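Stultau building, Hustwood site - August walkthrough, second and third floors

Walked by Renzo Dal Bello, comments added after each item. Items marked OK need nothing. Items marked FIX have an owner. Items marked WATCH get looked at again on the next round. Fongchan Nilsuwan has the keys to the riser closets and the roof hatch, ask her before you go up.

## 1. Exits and corridors

- [x] Exit signs lit, both floors - OK
- [x] Stair doors close and latch on their own - OK on the north stair. South stair door on three needs a push for the last inch. FIX, Fongchan, adjust the closer.
- [x] Corridor width clear - WATCH. Boxes from the Villa delivery were stacked outside 204 again. They were moved while I was there, but this is the third round with the same comment.
- [ ] Emergency lights, push-button test - four did not come on. Two on the third floor by the kitchen, one at the south stair landing, one inside the second floor restroom. FIX. Batteries, most likely, as the charge lamps were out too. Replace all four units together and write the month on the case with a marker.
- [x] Floor plan posted at each stair - OK, but the one on three still shows the old copy room wall. Print a new one.

## 2. Fire equipment

- [x] Extinguishers hung, pin and seal in place - OK
- [ ] Extinguisher tags signed monthly - the one in the workroom was not signed for July. FIX, Renzo.
- [x] Pull stations visible - OK. The coat rack has been moved away from the one near reception.
- [x] Clearance under sprinkler heads - storage room on two is fine. On three the top shelf is too high at the back. Take the shelf out completely. If it stays, somebody will put binders on it.
- [ ] Riser closet kept empty - FIX. Mop bucket, a folded banner and two cans of wall paint. Paint goes to the outside locker today, the rest can go wherever.

## 3. Electrical

- [x] Panels accessible and labeled - panel on two is good. On the third floor panel, circuits 11 and 14 are both marked "kitchen" and only one of them is. Fongchan will trace them some evening after 6 when the floor is quiet.
- [x] No power strip plugged into another power strip - one found under the long desk in 204, separated on the spot.
- [ ] Space heaters - policy is none above 500 watts and none left on. Found one rated 2000 under a desk on three, unplugged. Note left on the chair. WATCH, as it will come back out when the weather turns.
- [x] Outlet covers - one cracked cover behind the printer on two. Replaced during the walk, I had one in the cart.
- [ ] GFCI outlets, test and reset - kitchen on three trips but will not reset without holding the button in. FIX, replace it. Tape over it until then.
- [x] Cords across walkways - OK

## 4. Workroom and repair bench

The bench is used for office computers and small electronics. No soldering is allowed on this side of the room - the hood only covers the far end.

- [x] Bench top and stool in good shape - OK. Stool casters replaced since the last round.
- [x] Equipment unplugged before a case is opened - OK, the rule is posted on the wall in large type. Lamp and test supply are on a switched strip.
- [x] Grounding point present and tested - OK, reading written in the bench log.
- [ ] Screws and small parts kept in lidded trays - FIX. Loose screws in the drawer track, which is why the drawer sticks.
- [x] Circuit cards held by the edges and bagged when out of a machine - OK. Bags are in the second drawer, nearly used up. Ordered more from Gasent. 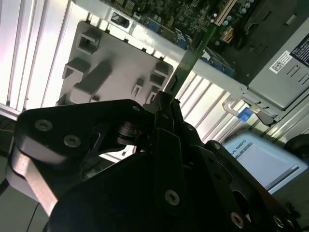 - [ ] Battery bin - FIX. Bin is more than half full and terminals are not taped. Tape every one of them, including the flat cells, and call for a pickup. Do not start a second bin.
- [x] Safety glasses at the bench - three pairs, one badly scratched and thrown out.
- [x] Fume hood pulls air - OK with the tissue test. Filter is due next month.
- [ ] Cleaning fluids labeled - one spray bottle with no label, contents unknown. Set aside for disposal. Please do not refill drink or spray bottles with anything out of the gallon jug.

## 5. Kitchen

- [x] Refrigerator seal and temperature - OK
- [ ] Microwave - door latch is worn and the unit runs with the door slightly loose. FIX. Taken out of service and the cord taped up. Cheaper to replace than to repair.
- [x] Coffee maker on a timer - OK, shuts off at 5:30 p.m.
- [x] Under the sink dry - OK. There is an old stain but the cabinet floor feels solid.
- [ ] First aid kit - missing burn gel, small bandages and the instruction card. FIX, Fongchan. Somebody is also storing sugar packets in it.

## 6. Ladders, carts and storage

- [x] Stepladder feet and spreaders - OK
- [ ] Extension ladder - rope is frayed near the lower pulley. FIX, tagged out. Borrow the one from the Villa building until the new rope is on.
- [x] Flat cart - OK. Load limit is up to 566 pounds according to the plate, and the plate is now readable after some scrubbing.
- [x] Shelving fixed to the wall - second floor OK. One bracket on three has pulled away from the drywall. Unload the two upper shelves before anyone tries to fix it.

## Carried over from the last round

1. Handrail on the south stair, loose at the bottom - done, checked twice.
2. Ceiling tile outside the restroom on two - replaced, and stained again already. Leak is above it, so the plumber has to come back.
3. Key for the roof hatch - a second copy was cut but does not turn. Still only one working key.
4. Lot light nearest the Hustwood sign - still out. Waiting on the lift rental.

Initial next to your items when they are finished and leave the sheet on the hook inside the workroom door - RDB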